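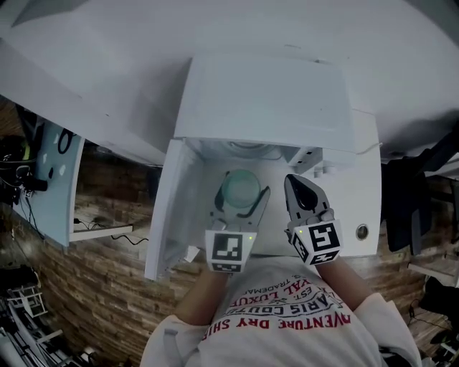
Left one on the green cup, right one waiting its turn. Markers on the back ends.

Thread: Wollitz handheld grippers (the pair) — anyone else paid for these?

tumblecrank
Right then. I've had the Wollitz pair for a bit now and as there's next to nothing written about them outside the shop page, I thought I'd start a thread. Picture at the top is me with both of them inside a white box of an appliance, lid up, door open, which is about as awkward a place to work as I can think of!

For anyone who hasn't met them, you hold one in each hand, do the job yourself, and the recording gets used to teach an arm later. I paid 500 for the pair with the marker blocks included. The Dalgleish set is 300 but you print and stick your own markers, and after last time I'm never doing that again.

Good bits: the fingers are lovely. Thin enough to get round a cup in a tight compartment without clouting the walls (much). The little green lights are easy to spot when you're bent over with your nose in the work. Bad bits: my wrists. By the end of an evening I'm walking round the kitchen shaking my hands like I've been stung.

pollardmoss
Nice one, been waiting for somebody to post. How does it cope with the see-through stuff? My Dalgleish pair is fine to hold but anything clear or tinted and the training falls to bits afterwards.

tumblecrank
Mixed. The gripper doesn't care what it's holding, it's the learning side that gets fussy. Tinted green has been kinder to me than plain clear. I've done 42 goes with cups so far and binned a fair few of those for my own clumsiness.

Ailsa Hepburn
I'm going to be the grump. 500 is a lot for two sets of fingers and a couple of printed cubes. I had a pair on loan from Tumach in May and sent them back. The grip was good, I'll give you that, but the tracking dropped out every time I turned one of the blocks away, and inside a box you're ALWAYS turning one away. White walls, white lid, white door, no thanks.

tumblecrank
Fair, although I don't get it half as badly as that. Did you have the blocks with patterns on more than one face? Mine have, and when I twist the right hand round there's usually still a side showing.

Ailsa Hepburn
Loan pair had one flat marker each. So maybe they've changed it, in which case I'd like to have been told before I paid the return postage.

gantry_goose
They did change it, the flat ones were the first batch. I asked Tumach and they'll swap the old blocks if you bought from them, no idea about loans though.

I don't agree on the price mind you. The Bondarell rig does the same job with proper motors in it and theirs came to 3,233 when I asked for a quote. I laughed and closed the laptop.

pollardmoss
Bondarell is a different animal though, you drive that one from across the room. You can't compare it with something you hold in your fist.

gantry_goose
You can if what you're after at the end is the recordings! I don't much care how my hands got there.

pollardmoss
Your hands will care after an hour, see the first post.

tumblecrank
Ha. On the wrists — I've started parking whichever hand isn't busy with its fingers shut and pointing where it's going next, and not hovering with it open. Saves a bit of squeezing. Shorter sessions too, twenty minutes and then tea.

One moan I forgot: the instructions. Four pages, two of them safety warnings, and the bit on pairing left and right is wrong. Hold the button on the LEFT one first, whatever the leaflet tells you.

Ailsa Hepburn
Well that explains one of my evenings. I'll ask Tumach about another loan with the new blocks, but I'm still not paying 500.

gantry_goose
If you get them, could you try something with a handle? Mugs are what I'd be using mine for and I can't find a single person who's done it.

tumblecrank
I'll have a go with a mug tomorrow and post how I get on.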